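May
By the Features Desk, Gornbridge

The rental of robot arms by the month is no longer confined to large factories. Nollska, a supplier based in Gornbridge, now offers a tabletop package intended for colleges, small workshops and design studios. It consists of one arm, a two-fingered gripper, a wrist camera and a course of online lessons. The monthly charge is £129, with a minimum term of four months. Buyers who prefer to own the equipment outright may do so for £1,259.

The package was lent to this magazine for review. Setting up took 33 minutes, most of it spent on the clamp, whose printed instructions refer to an older model. The lessons are clear and sensibly ordered. They begin with hand guidance, in which the user leads the arm through a movement, and proceed to tasks with ordinary household goods.
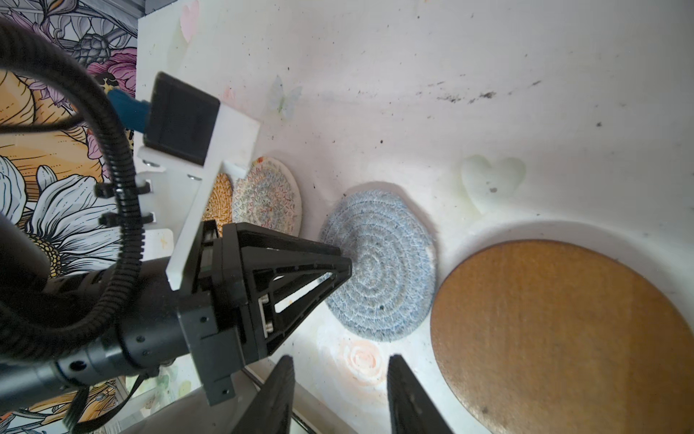
Flat objects are given a lesson of their own, and with good reason. A coaster offers the fingers very little to hold, and the approach must be low and level. Woven and wooden surfaces also behave differently under the grip, and the lesson asks users to record a separate set of movements for each. Some will find this slow – the software allows settings to be copied from one task to another, but the menu for doing so is hard to find.

The nearest rival is the Cloutier starter set, which has a longer reach but is sold without lessons. Colleges already using Grasitz software should note that Nollska files must be converted before they can be opened there.

Support is provided by telephone on working days and by email at other times. Our one enquiry, sent on a Sunday, was answered the following morning. Replacement finger pads are included in the rental charge, while cables are charged separately.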